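Call for Home Cooks and Good Eaters: The Clesville Family Recipe Project

Mon 29 May

Every summer at Cleltosska we promise ourselves that we will finally write down the dishes people in Clesville grew up on, and every summer it gets away from us. So this year we are asking for your help! We are looking for 30 people who cook something at home that they learned from a parent, a grandparent, a neighbor or a friend, and who would be happy to share it with the rest of us over a few long, well-fed evenings in July.

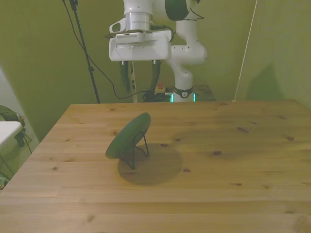 Who we hope to hear from

You don't need any training, and you certainly don't need to be fancy. If your best dish is a bean soup or a cake that always sinks a little in the middle, we want it. We would love to have people from the Karnitz side of town as well as the newer streets out toward Ledesma (we had only a handful from there last time, and the rice was wonderful). You should be 18 or over and able to come to at least two evenings.

What you'd be doing

You would cook your dish once, with a helper, and talk us through it while somebody takes notes. On the other evenings you come and eat. Supper is served family style at long tables,
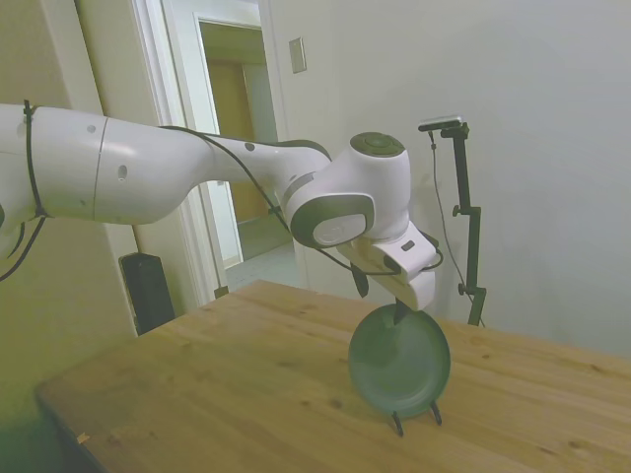 and there is usually a good hour of talking afterward, when the best stories come out, so please don't plan to rush off. Groceries are paid for up to $30, and each cook receives $100 as a thank-you. The finished recipes go into a booklet, and we are printing 1,000 copies to give away at the library and the clinic.

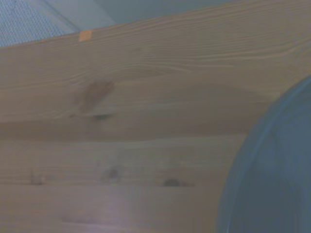
Pine grain, knot and all.

How to apply

Send us a short note with your name, the dish, and who taught it to you. A page is plenty, and handwriting is fine. Drop it at the Cleltosska front desk or mail it to us there. We have 13 places set aside for people who have never taken part before, so if you've been shy about it in other years, please do write.

Comments (3)

karnitzgirl: Can two sisters apply together? We've never agreed on the dumplings.

Cleltosska: Yes, please! One note with both names is fine.

T. from Ledesma: Is there parking in back or only on the street?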